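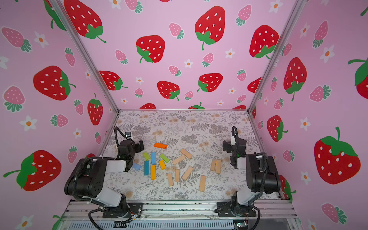 In defence of the busy wallpaper

Last updated: June

Every rented flat in Fodmont is the colour of weak porridge. I have viewed six of them, and in each the agent told me the walls were "a blank canvas", as though I might pop round with some oils. 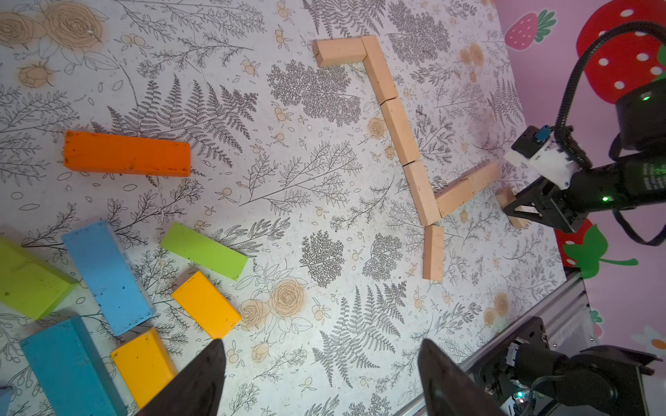

Mellmont Residents' Arts Club

My grandmother papered her hall with parrots. It was hideous, and I can still draw it from memory, beak by beak.

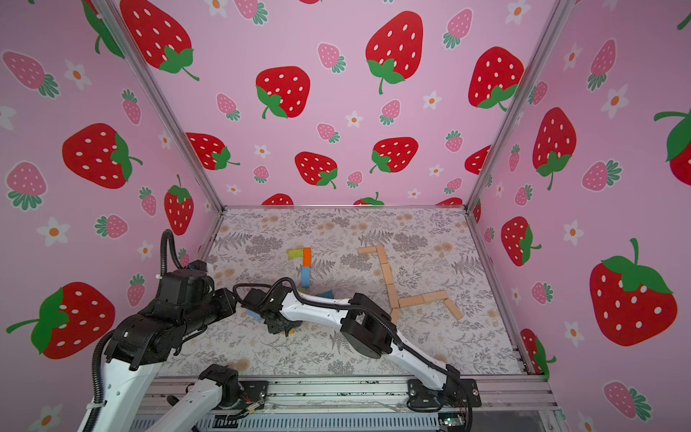 Good taste has made us timid. We paint for the next buyer, a dull person we have never met. Give me strawberries on pink, big red ones, with a floor of ferns that has plainly not been consulted. Someone chose that, and probably enjoyed choosing it.
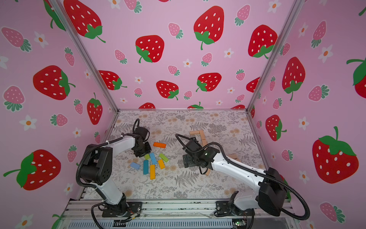 Ferns below, fruit above.

I have bought 10 rolls of something with herons. My landlord has yet to be told.

Freya Staniforth

Related
Against the scatter cushion
Cusadside's last decent curtain shop
Who keeps painting the bandstand grey?

Contact the club | Copyright Mellmont Residents' Arts Club | Back to top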